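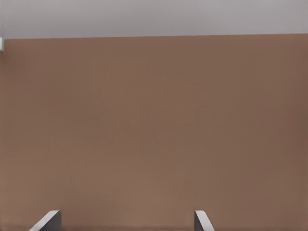

Home Tickets Knowledge Base Spares Log Out

August 27, 2018
Logged by Babita Bhatia, Materials Lab

Tensile tester, load readings drifting on rubber samples

Problem as reported

The Grondau bench tester is giving higher tear strength on the afternoon batch than on the morning batch. Same compound, same die, same operator. Production wants to know if the compound has changed. I doubt it. The mixing records look the same as last month's, and the hardness numbers haven't moved.

Nallico support was called first because they hold the service contract. Their answer was to recalibrate and see. We recalibrated in the spring, and the certificate says everything is fine, so I don't see how a second certificate helps until somebody explains the first one.

Step 1. Zero check with no sample

Grips hanging free, machine warmed up, display zeroed. I left it through the lunch break and the zero had moved when I got back. It had moved up, the same direction as the complaint. Nallico says a small zero shift is "within normal behavior." I asked for that in writing with a number attached and have not had one.

Step 2. Swap the load cell cable

Support suggested the cable. Swapped it for the one from the spare kit. No difference. I swapped it back so we would not be chasing two changes at once. The connector at the frame end feels a bit loose but wiggling it does nothing to the display.

Step 3. Dead weight check

Hung the check weights from the upper grip, going up and then coming down. Going up, the readings were good. Coming down, the display stayed high at the low end and took its time settling. I repeated it after a break with the same result. A compound change can't do that. There was no rubber in the machine.

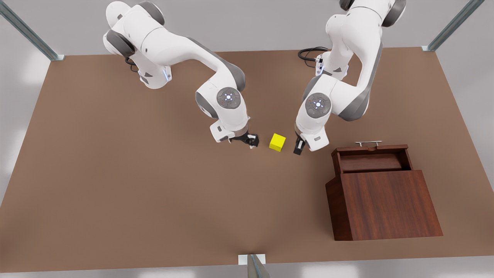
Step 4. Software settings

The Lirorton software was updated over the summer. The release note says "improved signal handling," which could mean anything. I went through the settings page by page against the printout taped inside the cabinet door. The filter value was 1280 on the printout and something else on the screen. Nobody here admits to changing it, and my bet is the update reset it.

Put it back to 1280 and restarted. The display settles faster now. The zero still creeps. So the filter was a real fault, but it isn't the whole story, and I am not closing the ticket on it, whatever the vendor would like.

Step 5. Heat

Moved the Saxena aging oven's exhaust hose away from the back of the tester. It had been blowing at the column since the benches were rearranged. Support told me the load cell is temperature compensated and this would not matter. Left the machine alone for an hour, zeroed it, and left it again. The creep was much smaller.

I'd like to see that on another day before I believe it. The oven runs harder in the afternoon, so it does fit the complaint, but one good run proves very little.

Current status

Open. Do not use the tester for release results. Anything urgent goes to the outside lab with the usual form.

Still to do

Repeat the dead weight check with the oven off, then with the oven on and the hose in its new position.
Get the actual zero drift limit from Nallico.
Ask Lirorton which settings the update overwrites. If it was the filter, it may have been other things.
Retest 2 retained samples from each batch once the zero holds.

Note for Nallico: please don't mark this resolved from your end. The last ticket was closed while we were still waiting for the part. If the load cell needs replacing, I want to know now and not at the October service visit.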